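Hand-held gripper demos: do resting poses at the start and end hurt training?

Posted in Data Collection & Teleoperation
Tags: handheld grippers, demonstrations, trimming, two-arm tasks

Radwa Ghoneim

I run data collection for a small project called Prita. We record two-handed desk tasks with a pair of hand-held grippers, each with a marker cube on it, plus a head camera. The policy is trained on the gripper poses and the width of the opening. The tasks are ordinary things like squaring up a mouse pad, moving a keyboard over, or picking up a small object and setting it down on the other side.

We have 500 episodes so far and want to get to 2,000 by the end of September. Before we go further I would like to sort out one problem. Every episode starts and ends with both grippers resting on the mouse pad. I asked for this at the beginning so that all episodes would share a starting pose. Some people wait there for a second, others wait a lot longer while they think about what to do. 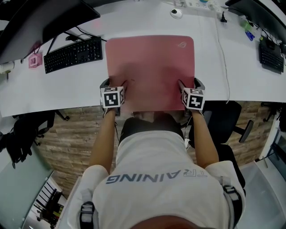

Both grippers on the pad, our usual start pose.

The first policy we trained on this data sits in the start pose and does nothing. If I nudge one of the grippers a few centimeters it sometimes gets going and then finishes the task fairly well. Other times it freezes again halfway, usually when both grippers are low and close together.

My questions are whether I should cut the resting part out completely, and whether the fixed start pose was a bad idea in the first place. I would rather not throw away 500 episodes. Cube tracking is good for most of each episode, but I do lose the left cube when somebody turns the wrist inward.

Toshio Okabe

Trim it. We had the same thing with our Yagi setup, and the cause was the same too. If a large share of your frames say "the grippers are here and the next action is to stay here," the model learns to stay. It has no way to tell the first resting frame from the last one before the person moves.

What worked for us:

Compute the speed of each gripper from the poses and smooth it a little, or tracking jitter will look like motion.

Mark the first frame where either gripper goes over your threshold. Keep 3 frames before that and drop everything earlier.

Do the same at the end, but keep more. We kept 40 frames of stillness so the policy would learn to stop. When we cut the end as tightly as the start, it wandered around after finishing.

Leave pauses in the middle alone unless they are long. Some of them are real, for example one hand holding while the other moves. Check both grippers and the opening width before you call something idle. We forgot the width the first time and cut out a lot of slow grasps.

You don't need to record anything again for this. Keep the raw files and write the trimmed version to a separate folder. You will change the threshold at least once.

On the start pose, I would keep the habit of resting the grippers before a take, as it gives you a clean point to check tracking. Just don't have everybody put them in exactly the same spot. Ask for a different place on the desk each time, at different heights as well, for the remaining episodes.

Ese Omoregie

Did you try a bigger model? Ours froze a lot and then we switched and it was better. We also changed the camera that week so I'm not sure which one did it.

Imke Rathjen

Agree with Toshio on trimming. Two things to add.

The freezing halfway sounds like a separate problem. With both grippers low and close together, the view looks very much like your end pose, so the model may think it is done. Keeping 40 still frames at the end could make that worse on your data. I'd start with fewer and see. Ending the episodes somewhere else, off to one side for instance, would also help, and you can start doing that on Monday without touching the old data.

For the lost cube, look at the gaps before you trim. If your tracker fills a gap by repeating the last pose, the speed drops to zero there and your script will treat it as idle time. Mark those frames as missing. We fill short gaps by interpolation and throw out the episode if a gap falls during a grasp.

Also watch the cables. If one pulls when a person reaches across, they slow down or take a strange path, and the policy copies that. We tape ours to the forearm with some slack at the wrist.

Radwa Ghoneim

Thank you both. I checked and the tracker does repeat the last pose, so I'm fixing that first. On a small batch, roughly a quarter of the frames were resting frames at the start, more than I expected. I'll retrain on the trimmed set and post the result in this thread.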